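June, evening

Went to the sleep talk at the library after all. Noura Nassar had kept me a seat near the back, next to the radiator, which was on. In June. I had promised her I would listen with an open mind, and I did for the first 20 minutes.

The speaker was a cheerful woman from an outfit called Edia. They sell a magnesium spray. You put it on the soles of your feet at bedtime and it is supposed to go in through the skin and calm the nerves. She had slides. One of them showed a foot glowing blue from the inside. She told us most of us are short of magnesium without knowing it, and when a man asked how she knew that, she said it was the soil. He asked which soil. She said modern soil.

I wrote down the bit about the study so I could be fair to it. Ten people, four weeks, everybody knew what they were getting, and they were asked at the end if they felt they slept better. Eight of them said yes. I would have said yes too if someone pleasant had handed me a free bottle and rung me up every few days to ask after me. No comparison group. I put my hand up to ask about it and she said they were hoping to do something larger next year.

Noura bought two bottles. She says she has nothing to lose, and I said she had the price of two bottles to lose, and we walked to the bus without saying much. I shouldn't have said it. She hasn't slept properly since the winter and I have no better idea to offer her. Her GP told her to get up at the same time every morning, she tried it for a week and hated it.

What bothers me is how much of it was nearly true. Magnesium does matter. People can run short of it. From there to the feet is a long way, and she got us across with a nice voice and that blue foot.

Got home and couldn't settle, so I started on the sideboard, as I have been threatening to.

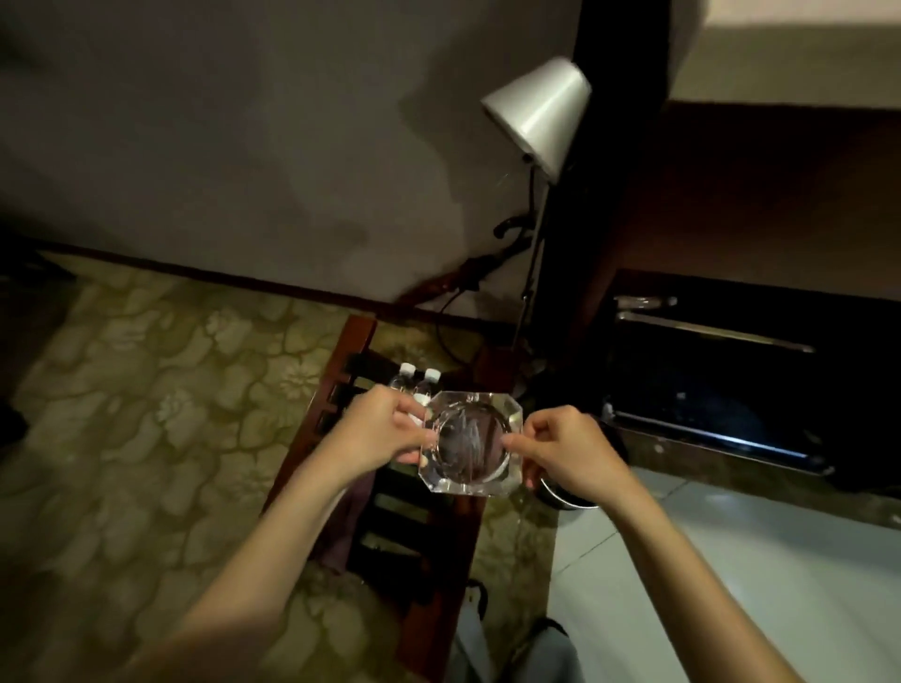 Later, gone 11

Still up. The irony isn't lost on me.

I looked up Edia on the laptop. The website says "clinically explored", a phrase I have never met before and which seems to mean nothing at all. There is a page of letters from customers. Three of them use the words "drifted off like a baby". Any parent could tell you how babies drift off.

Then I made the mistake of reading about what else people swear by. Cherry juice, mouth tape, a weighted blanket from a firm called Tinell that costs more than my mattress did. The blanket people at least don't claim it does anything to your minerals. I read the comments under a review of it and half were from people who loved it and half from people who were too hot, so I suppose that is one product honestly described, if only by accident.

I do wonder about myself in all this. I took valerian for a whole year on the word of Valquíria Vasconcelos, who had it from her sister, and I told everyone it worked. Did it? I was also newly out of the Moen Street office that year and no longer getting up at five. I never once thought to put the two together. When I ran out of tablets I forgot to buy more, and I can't remember sleeping any worse. I never went back and told the people I'd recommended it to, either.

So I am not in much of a position to lecture. But I didn't charge them for it.

What I would like to see, and won't, is 300 people, half with the spray and half with salt water in the same bottle, and nobody told which until it's over. It can't be so hard. If the spray came out ahead I'd paint my feet with it every night and apologise to the woman in person.

Things for tomorrow. Ring Noura before lunch and don't mention magnesium unless she does. Ask if she wants to come for a walk on Gandell Hill, early, as her GP would like that even if she doesn't. Library book is overdue. Buy bread.

Midnight now by the kitchen clock, and that runs fast. Had a cup of tea at half past ten, proper tea, so there's one explanation for tonight I can't pin on the soil.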